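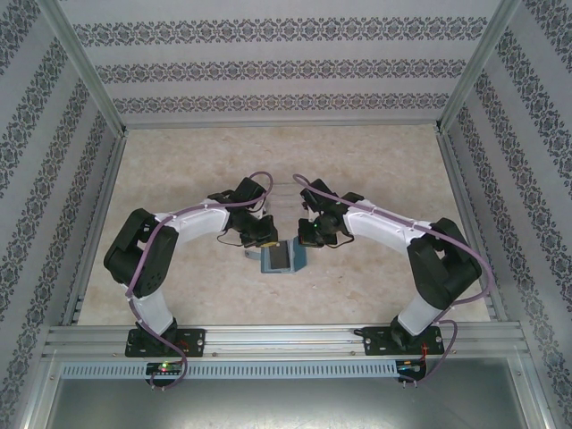 About us

Dreltimberg is a small holiday park of lodges and static caravans, tucked into a fold of hillside with a beck along the bottom and a lot of sheep over the top wall. We have 50 pitches, and we've kept it at 50 since we took the place on, although there is room in the far field for more and people do ask! The far field is for kite flying, rounders and lying down in. It's staying that way.

We started out as guests. We came every summer with the children in a borrowed tourer, then bought a secondhand static on the top row, and when the old owners wanted to retire we were the ones who couldn't bear the thought of it being closed. So we sold the house, moved into the bungalow by the gate and learned very quickly how much there is to know about drains. We still live in the bungalow. If the porch light is on, knock.

What you'll find here

The park is laid out in three parts. Ferari is the lower row, nearest the beck, and the pitches there are level, with a hard path all the way to the shower block and the laundry. It suits anyone with a pushchair or a wheelchair, and two of the lodges on Ferari have wide doors, a wet room and a ramp up to the decking. Ogbonna is the top row, which is steeper and windier and has the view. On a clear evening you can watch the light go right down the valley from your own front step, and we know several families who wouldn't swap it for anything. In between is the Orchard, which has five lodges and rather fewer apple trees than the name suggests, but we're planting.

All the hire caravans and lodges have central heating, double glazing, a proper oven, a fridge with a freezer box and a table everyone can sit round at once. That last one matters to us. We have stayed in plenty of six-berth vans where four people eat and two stand up. Bedding is included and the beds are made for you. Towels you'll need to bring, or you can hire a set from reception.

Dogs are very welcome in most units (two at most, please, and on a lead round the park) and there's an outdoor tap with a hose by the gate for the muddy ones.
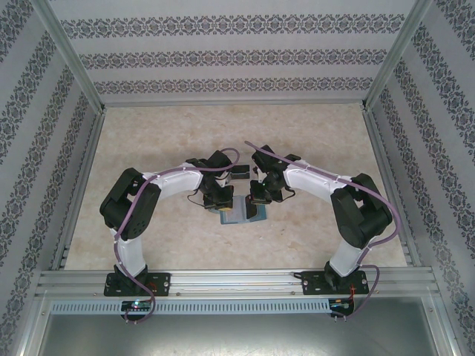
The clubhouse is the stone building beside reception, and it is more of a big sitting room than a club. There's a wood burner, a bar that opens in the evenings, a shelf of board games with nearly all their pieces, and a jigsaw table where anyone can put in a bit of sky on their way past. We do pizza on changeover nights and a quiz in the school holidays. There is no stage and no late disco, so if that's your kind of holiday you'd be happier at one of the big parks on the coast, and we'll gladly tell you which ones we like.

For the children there is the play area behind the Orchard, the beck for damming and paddling (grown-ups with them, please — it comes up fast after rain) and the nature trail, which goes through the wood and comes out by the hens. Eggs are sold from the box outside reception when the hens are in the mood.

Owning a holiday home here

A little over half our pitches belong to people who own their caravan or lodge and come and go as they please through the season. Some have been here far longer than we have. When a pitch comes up we let the waiting list know first, and then it goes on the noticeboard and the website. To join the list there's a £1,000 deposit once you've accepted a pitch, which comes off the price, and nothing at all to pay before that.

We'd always rather you stayed a few nights first. Come in bad weather if you can. Anybody can love the place in sunshine, and we want you to know what the rain sounds like on the roof and how long it takes to walk back up to Ogbonna with the shopping.

We sell new and used homes, and our new lodges come from Dukance, who build them to order and let us fuss over the layouts. We asked for a boot cupboard by the door and bigger bathroom windows, and we got both. Site fees cover your water, refuse, grass cutting and the use of everything on the park. Gas and electricity are read off your own meter and charged at what we pay.

When we're open

The season runs from early spring to the end of October, with the park closed over winter for repairs, tree work and a bit of a rest. Owners can still get in to check on things if they ring us beforehand. Reception is open every morning and again from mid-afternoon, and arrivals are from four o'clock. If you're going to be late, let us know and we'll leave your key in the lit box by the door, along with a map of the park and a pint of milk in the porch fridge.

Page updated May 1, 2019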